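Work > Simulation > Collection checks > Desk room

Projects | Checklists | Run logs | Contact

Print this page | E-mail this page

Pre-collection inspection checklist, desk room, with comments

Checked by: Glykeria Pappas
Date: 2 Aug 2026
Project: Cullden
Scene package: Praltberg
Batch target: 400 episodes

Complete every item before the batch is released to operators. Mark each one Pass, Pass with comment, or Fail. A single Fail holds the batch. Comments are read by the training side at Medina, so write them in full.

Wrist and body views, simulated desk room:

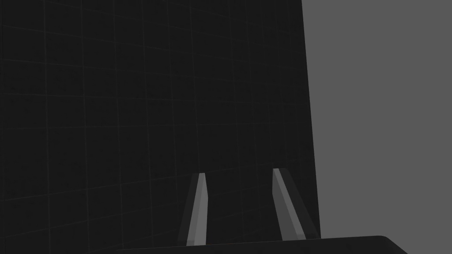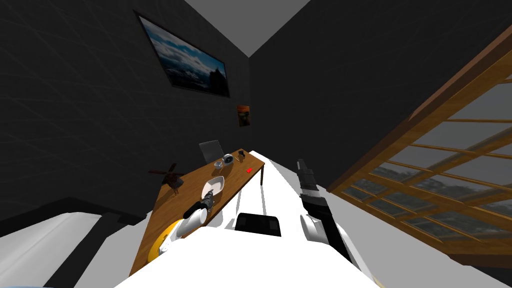

1. Camera views

1.1 Both fingers in view with the gripper open. Pass. The fingertips are clear of the gripper body and the gap between them is visible.

1.2 No object between the fingers in the wrist view. Pass.

1.3 Contrast between fingers and background. Pass with comment. The left finger stands out well against the dark gridded surface. The right finger is duller on its outer side and runs along the line where the dark surface meets the plain grey. The training side should confirm that this is acceptable before the lighting is fixed for the batch.

1.4 Surface texture in the wrist view. Pass with comment. The grid is faint. Do not raise its contrast to make it easier to see. The 3,763 episodes already held from Praltberg use the present value.

1.5 Body view shows the work area. Pass with comment. The desk is in view, including the bowl and the far end with the clock. The view is tilted and the white body takes up much of it. The yellow object at the near end is partly hidden by the left arm. Any task that uses the yellow object must be checked from a second body pose before it is added to the list.

2. Desk and objects

2.1 Object set loaded. Pass. Bowl, clock, small dish, model helicopter and yellow object are all on the desktop. The small black object and the small red object are also loaded.

2.2 Objects at rest at episode start. Pass. Checked over 100 resets, no drift recorded.

2.3 Objects clear of the desk edge. Pass with comment. The helicopter sits near the edge on the wall side. It stayed put in all resets, but an arm sweep could knock it off. Episodes where it falls are to be kept and labelled 'disturbed' - do not delete them.

2.4 Object names match the task text. Fail at first check, Pass at second. The small dish and the bowl were both called 'bowl' in the instruction file. Now 'small grey dish' and 'white bowl'. Operators should use the same wording in their spoken notes.

2.5 Red object large enough to track. Pass with comment. It is tiny in the body view. Use it as a distractor only in this batch.

3. Room

3.1 Fixed items present. Pass. Chair, window, framed landscape and small poster are in place.

3.2 Wall pictures held constant. Pass. Picture swaps are planned for January and must not be switched on before then.

3.3 Window light setting. Pass. Overcast, fixed for the whole batch.

4. Arms and grippers

4.1 Joint limits read from the current robot file. Pass.

4.2 Left gripper reaches the bowl rim without touching the desktop. Pass with comment. Clearance is small on a low approach. Operators should come in from above.

4.3 Right arm parked clear of the desktop for left-hand tasks. Pass. Parked pose saved in the scene package.

4.4 Finger collision shapes match the visible shapes. Pass. Re-run this item whenever the gripper model is changed, even if only the colour has been edited.

4.5 Stop command halts both arms. Pass. Tested with the left arm moving, the right arm moving, and both together.

5. Recording

5.1 Wrist and body streams share one clock. Pass. Worst offset was 10 ms, within the limit set for this project.

5.2 Gripper opening logged at every step. Pass.

5.3 Failed grasps saved with the reason code. Pass with comment. Code 'other' is being used too often. Choose the nearest code and add a note.

5.4 Free disk space checked on the Wemeo recording server. Pass.

Open actions

- Training side to reply on 1.3.
- Second body pose for the yellow object, see 1.5. Not needed for bowl tasks.
- Shorten the reason code list and send the new version to operators.

Release status: released for bowl and dish tasks. Yellow object tasks held.

G. Pappas

Print this page | E-mail this page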